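買い替えるたびに減っていくもの

Zekellの「色で暮らしを分ける」という特集を読んで、しばらくもやもやしていた。家族それぞれに色を割り当てて、コップも歯ブラシもタオルもその色で統一すれば、取り違えがなくなり、洗い物が減り、朝の支度まで早くなるという。記事によれば、色分けを始めた家庭では洗い物が4割も減ったそうだ。どこの家庭を何軒調べたのかは、最後まで読んでも書いていなかった。

こういう記事を見ると、つい疑ってしまう。洗い物が減ったのは色のおかげなのか、それとも「今日から一人一個」と決めたおかげなのか。後者なら、全部透明のガラスでも、名前を書いたシールでもいいはずである。コップに油性ペンで印をつけるだけなら、引き出しの奥のペンで足りる。ただ、それでは特集にならないし、物も売れない。

とはいえ文句だけ言うのも気が引けたので、8月のひと月、うちでもやってみた。4人家族なので4色必要になる。Hodenの店頭で見たセットは12個入りで、バラ売りはなし。一人一個でいいという話なのに、売り場では一人三個になる。この時点で記事の理屈はだいぶ怪しい。結局セットは買わず、1個329円の単品を別の店で4つ揃えた。ピンクと水色と黄緑、それにオレンジ。

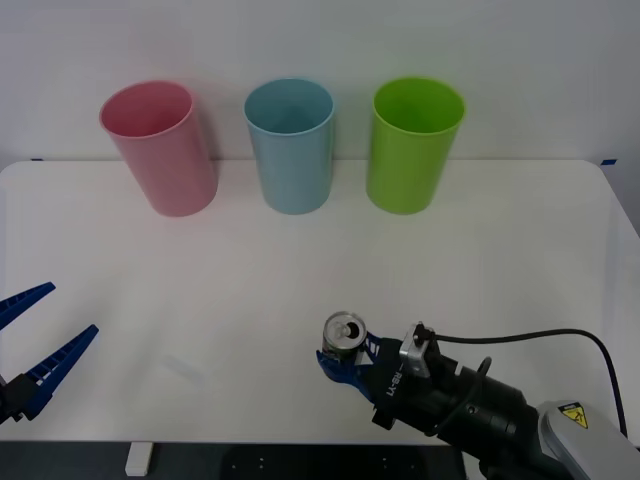
プラスチックのコップ。ピンク、水色、緑。
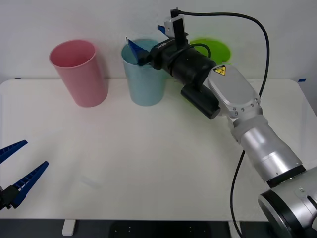

写真提供:Nancombe

最初の一週間は、たしかに流しのコップが減った。ただ、同じ週に家の全員が「コップを減らすらしい」と知っていたわけで、意識すれば減るに決まっている。体重計に毎日乗ると少し痩せるのと同じ種類の効果だと思う。

二週目に入ると、下の子が自分の色に飽きた。水色がいいと言い出し、上の子が譲らず、朝の支度はむしろ長くなった。記事には「子どもが自分の持ち物に愛着を持つ」とあったが、愛着というのは隣の人の持ち物にも向くらしい。くじ引きで色を替え、翌日には全員が自分の新しい色を忘れて、しばらくは誰がどれを使っているのか前よりわからなかった。

三週目、夫の両親が泊まりに来た。色が足りない。棚の奥から昔の湯のみとマグカップを出し、そこで仕組みはいったん終わった。帰ったあとも湯のみは棚に戻らず、今は夫が麦茶を飲むのに使っている。オレンジのコップには輪ゴムと洗濯ばさみが入っている。

もう一つ気になるのは、色に意味を持たせると、欠けたときに困るということだ。無地の白い皿なら一枚割れても、似たものを足せばいい。ところが「父の黄緑」がなくなると、同じ黄緑を探すことになる。そして生活雑貨の色というのは、驚くほどあっさり廃番になる。以前、Dudekの保存容器をフタの色で使い分けていたときもそうだった。二年後に買い足そうとしたら、全色がくすんだ新しい色に変わっていて、古い赤いフタだけが妙に浮いて見えた。落ち着かなくて結局全部買い替えた。あれは整理のつもりで始めて、1000円札が何枚か出ていっただけだったと思う。

色分けそのものが悪いとは言わない。保育園や合宿のように、大勢が短い時間に同じ物を使う場所なら役に立つだろう。字の読めない子にも通じるのは便利だし、その点は文字のラベルよりいい。ただ、家の台所で4人が使う程度なら、誰のコップかは置いてある場所でだいたいわかる。窓際にあるのは上の子で、テレビの横に放置してあるのは夫である。

それに、取り違えて何が困るのかという話もある。風邪が流行っている時期は別として、ふだんは家族のコップで水を一口飲んだところでどうということもない。困っていないところに「お困りではありませんか」と言われ、読んでいるうちに困っていた気がしてくる。収納の特集はたいていこの順番でできている。

一応、続いていることも書いておく。上の子だけは今もピンクのコップを使っていて、飲み終わると自分で洗って伏せている。色の効果なのか、単にあの大きさが持ちやすいのか、本人に聞いたら「どっちでもない」と言われた。前のコップは口のところが厚くて嫌だったらしい。

Zekellの次号の予告には「曜日で分けるふきん」とあった。七枚必要になる。うちにはふきんが三枚あり、乾いているものから使っている。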